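Imprimer | Envoyer par e-mail
Partages : 41 | Commentaires : 3

COMMUNIQUÉ DE PRESSE

Aninier publie son comparatif de pinces en simulation, deux modèles et deux points de vue caméra

Furkoscombe, octobre. Diffusion immédiate.

Aninier met en ligne les résultats de sa campagne d'essais virtuels menée avec le bureau d'études Ghorbani. Au programme : 479 tentatives de prise, deux pinces (la Sevel courte et la Sevel longue), un même contrôleur. Tout en rendu 3D, aucun matériel réel engagé à ce stade.

Premier volet, la vue rapprochée. Celle qui sert à juger l'approche au contact des parois, quand le doigt arrive dans un creux étroit et que la vue d'ensemble ne montre plus grand chose.
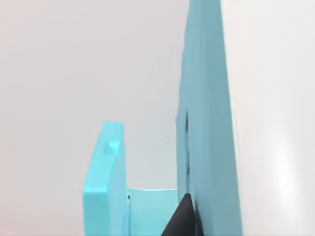

Vue rapprochée en simulation : doigt de pince noir contre la paroi d'une structure bleu clair.

Chiffres bruts. Sevel courte : 314 prises validées. Sevel longue : 414, sur le même nombre de tentatives et les mêmes consignes. L'écart se creuse près des parois verticales, où la courte demande un réalignement du poignet. En terrain dégagé, résultats très proches.

« On s'attendait à l'inverse, la courte est plus rigide et on pensait que ça suffirait », indique Esi Agbenyega, responsable des essais chez Aninier. « Le réglage du contrôleur a été gelé avant la campagne, on n'y a pas retouché. »

Second volet, la vue large. Table blanche, étagère à trois compartiments, livre, gobelet rayé, petit trophée doré. Deux bras. Objets choisis pour leurs formes, pas pour leur difficulté, le gobelet excepté.
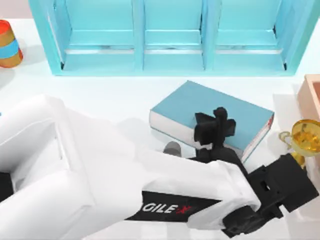
Texte : Kojo Kwofie, service presse Aninier | Rendu : simulation Aninier / Ghorbani

Côté caméras, le comparatif porte sur deux placements. La vue large donne la position des objets et des bras, mais perd le bout des doigts dès qu'un poignet passe devant. La vue rapprochée fait le contraire : bon détail au contact, presque rien du contexte. Les deux flux combinés font gagner environ 3 secondes par cycle par rapport à la vue large seule. Gain mesuré sur la Sevel longue uniquement, la courte n'a pas été rejouée dans cette configuration.

Points encore ouverts : le frottement des doigts reste un paramètre fixe dans le simulateur, et les objets sont tous rigides. Une série avec objets souples est prévue. Pas de date arrétée.

Disponibles sur demande : tableau complet des tentatives, fichier de réglage du contrôleur, positions des caméras. Les journaux de la vue rapprochée suivront, le temps de les nettoyer. Démonstration commentée à 14 h dans les locaux de Furkoscombe, inscription auprés du service presse.

Contact presse : Kojo Kwofie, Aninier, Furkoscombe

Imprimer | Envoyer par e-mail

Commentaires (3)

mlr_atelier
Vous donnez les prises validées mais pas le critère. Objet soulevé ? Tenu combien de temps ?

Kojo Kwofie
Soulevé et tenu jusqu'à la dépose, c'est dans le tableau complet. Je vous l'envoie si vous m'écrivez.

bertille77
Dommage pour la courte non rejouée avec les deux caméras, c'est justement celle qu'on a chez nous...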